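Rapport de projet, semestre 2
Équiper un poste de manipulation avec un petit budget
Blandine Huet

1. D'où je suis partie

Quand on m'a donné le sujet, j'ai cru que j'allais programmer un robot. En fait j'ai surtout rempli des tableaux, appelé des fournisseurs et appris ce que veut dire « franco de port » (j'avoue, j'ai dû chercher). Le projet s'appelle Tedov et il vise un poste de manipulation d'objets de cuisine pour les travaux pratiques du département : un bras, une pince, un plan de travail et de quoi poser dessus. Ma partie à moi, c'était de dire quoi acheter, dans quel ordre, et ce qu'on pouvait repousser à l'année prochaine sans que tout s'écroule.

Le bras n'entre pas dans mon enveloppe, c'est une ligne à part que mon encadrant, M. Mudau, négocie avec la direction. Il me restait 900 euros pour tout le reste. Sur le moment ça m'a paru énorme !

2. Première liste, première douche froide

J'ai commencé par écrire tout ce dont on pouvait rêver : un vrai îlot de cuisine, un éclairage réglable, des caméras, un jeu complet d'objets, des doigts de rechange pour la pince, un bac de rangement, des protections de sol. Le total dépassait l'enveloppe avant même que j'arrive aux caméras. Le seul îlot, chez Tena, mangeait presque tout, et encore, livré au pied du bâtiment alors que la salle est au deuxième étage sans monte-charge.

J'ai donc repris la liste avec Lewis, mon binôme, en notant pour chaque ligne à quel moment du projet on en aurait besoin pour de bon. C'est bête comme méthode mais ça change tout : une bonne partie de la liste ne servait qu'à partir du deuxième semestre de TP, quand les groupes passeront sur le vrai matériel.

3. Ce qu'on a gardé

Plan de travail et piètement : 400 euros
Lot d'objets courants (couverts, vaisselle, faux aliments) : 63 euros
Doigts de rechange, tapis, visserie : devis en attente
Éclairage : reporté
Caméras : prêt du labo voisin, à confirmer en avril

Pour les objets, j'avais d'abord regardé les jeux vendus tout faits pour la robotique. C'est pratique, tout est mesuré et documenté, mais le prix et les frais d'envoi m'ont calmée. Finalement j'ai choisi 12 objets qu'on trouve au supermarché ou en magasin de jouets, avec des formes et des prises différentes : du plat, du rond, du haut et étroit, des choses avec une anse. On perd un peu en reproductibilité, et si quelqu'un casse une tasse il faudra retrouver la même. J'ai mis une note là-dessus dans le dossier partagé, avec les références des produits.

4. Tester avant de commander

La meilleure idée du semestre n'est pas de moi, je le reconnais. M. Mudau nous a conseillé de monter la cuisine en simulation avant de signer le moindre bon de commande. J'ai râlé un peu, parce que je voyais ça comme du travail en plus, et puis j'ai passé trois soirées dessus et je ne regrette rien. Déplacer un plan de travail virtuel ne coûte rien et ne fait mal au dos à personne.
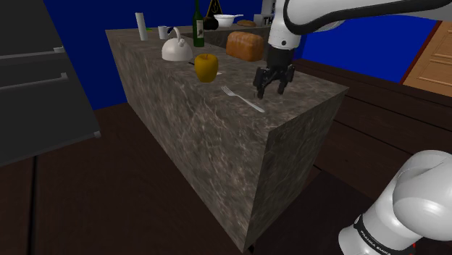 Figure 1. Cuisine simulée : la pince ouverte près de la fourchette, avec le poivron, la bouilloire et le pain sur l'îlot.

La fourchette m'a donné le plus de fil à retordre côté planification. Un objet aussi fin, posé à plat sur une surface dure, ça demande des bouts de doigts adaptés, et c'est pour ça que la ligne « doigts de rechange » est remontée dans mes priorités alors que je l'avais mise tout en bas. Le poivron pose une autre question : vrai ou faux ? Un vrai coûte peu mais il faut le racheter sans arrêt, un faux n'a ni le bon poids ni la bonne souplesse. On prendra le faux pour les TP.

J'ai aussi renoncé à l'îlot massif. Un plan plus court sur piètement fera l'affaire, à condition de bien le fixer.

5. Ce qui reste à faire

Relancer Tena pour le devis des petites fournitures, confirmer le prêt des caméras, mesurer la porte de la salle (oui, je ne l'ai toujours pas fait). Lewis reprend le fichier de simulation et moi je garde le tableau budgétaire jusqu'à la commande. Il faudra aussi décider qui stocke les objets pendant l'été, parce que l'armoire du fond est déjà promise à un autre groupe.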